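Progress report to the Bistullow Fund
Project: Small Things, Sorted. Reading and play corner, Prurnau
Prepared by: Femke Jansen, project coordinator
For: Celina Pietrzak, grants officer
13 August 2025

Dear Celina,

With this report I inform you about the work done in the second period of the grant. The first report described mostly the room and the permissions. This one is more about the contents: books, toys, and the many small loose parts which came to us together with them. I tried to keep it short, but some points need a little more words.

1. What was planned for this period

According to the work plan we agreed to do the following until the end of July:
- to bring all donated books on shelves and put them upright, with the spines visible for children;
- to separate the toys which are complete from the toys which are missing parts;
- to prepare a method for small parts, so that a family can use the corner and leave it in order again;
- to write the first version of the house rules.

The first and the third point are finished. The second is in progress. The fourth is written, but I am not satisfied with the text and I ask for your opinion in section 5.

2. Books

We have registered 1346 books. The target in the application was 2000, so we are still under it. The donation from the Nassar bookshop came later than promised and a part of it is not yet unpacked. I expect we will come closer to the target in the next period, but I would not like to promise the full number now.

The sorting is by age and then by language. At first we tried also to sort by subject, and it was too slow. Children take a book, look at it and put it in another place, and after one afternoon the subjects were mixed again. Age and language are easier to keep, and we marked them with a colored dot on the back cover.

Damaged books are put apart. We found 69 of them. Most have only a loose cover and can be repaired with book tape. The others will be used for cutting and gluing, if you agree that this is a correct use of donated material.

3. Toys

The toys are a smaller part of the project but they take more time than the books. The plush toys were washed before they went into the corner. For dolls we decided that they sit in the open, on the table or on a low shelf, and not in a box. When they were kept in a box, the children emptied the complete box on the floor to find one doll.

Toy houses and other large pieces stay at the back of the table. In this way they make a kind of wall and the small pieces do not roll behind.

4. Small parts

In the application we wrote only one line about this, and I must say we underestimated it. With almost every donation came a bag of small things: lids, clips, suction cups, parts of games, things from a kitchen or from an office. Also things from nature which children carry in their pockets. To throw everything away would be quick, but some of these objects are very good for sorting play, and the children like them more than some of the bought games.

The method we use now is simple. A cloth is laid on the table first, so the objects do not slide and do not make noise. Then an open box lid is placed on the cloth and serves as a tray. What is in the tray is already sorted. What is on the cloth is still waiting. Adults understand it without explanation, and the children after one time.

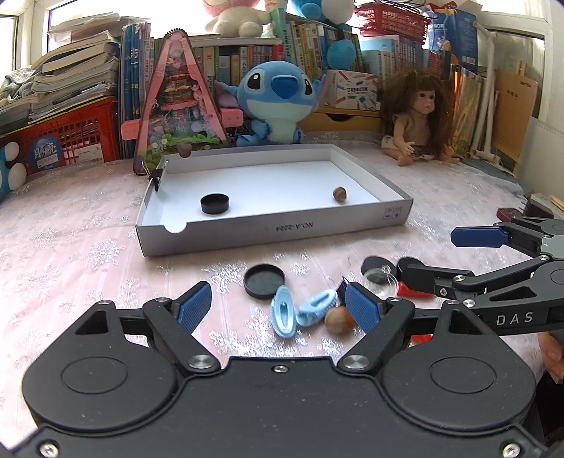

Progress Report No. 3, page 4

The lid with the number NO.A-2224 on the front is the one we use most. It is open at the top, so a child can look inside from a chair, and it already has a notch for the thumb. The round black lid and the nut in it are a typical start: one flat thing, one round thing. The light blue hair clips wait on the cloth until somebody decides if they belong with hair things or with blue things. Both answers are accepted, and I think the discussion is useful.

The pink cloth with the silver snowflakes is a winter cloth, but it is the best we have for this purpose and we use it the whole year. I would like to buy a second one, in a plain color. Small black objects are easy to see on a pale ground, so it should again be something light.

One question stays open, the safety of the smallest parts for children under three years. For now the tray is used only when an adult sits at the table.

5. Requests to the Fund

a) Permission to move the unused part of the printing budget to storage. We would buy drawer boxes and trays from Brillance, who gave us the lowest offer.
b) Your opinion on the use of damaged books for craft.
c) Comments on the house rules. The text is attached as Annex 2. I feel the tone is too strict.

6. Next period

We will unpack the rest of the Nassar donation, finish the check of incomplete toys and repair the loose covers. The corner stays open on the usual afternoons during this work. The financial table is in Annex 1.

With kind regards,
Femke Jansen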